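### 4.2 Do handwritten digits cause the copying errors?

Much of the earlier work on stock ledgers blames handwriting for wrong totals. The claim is repeated so often that few authors test it. Zacharopoulos reviewed 679 ledger pages from the Buneck depot and put most of the errors down to "unclear figures", but her coding sheet had no separate entry for a digit that was perfectly clear and simply copied into the wrong row. We doubt that the two can be told apart after the fact.

The numeral 2 is a good case. It is said to be mistaken for a 7 when the baseline is short, or for a Z when the top is flat. Neither fault applies to a form with a rounded hook and a long baseline (Figure 3). 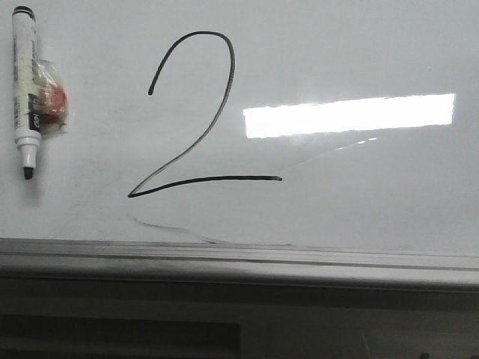
**Figure 3.** Handwritten numeral 2 in black marker on a whiteboard, with a pointed lower-left corner.

In our own sample of 825 entries from Rastard, Holub marked 253 as wrong. Readers who saw the digits alone, without the row or the item name, read nearly all of those entries the same way – and the way they read them was the wrong value. The clerk had written the wrong number neatly. Better penmanship would not have helped.

We don't claim that shape never matters. Rastard's clerks write slowly, and the February entries were made at a desk. Whether the same holds for a busy loading dock remains open.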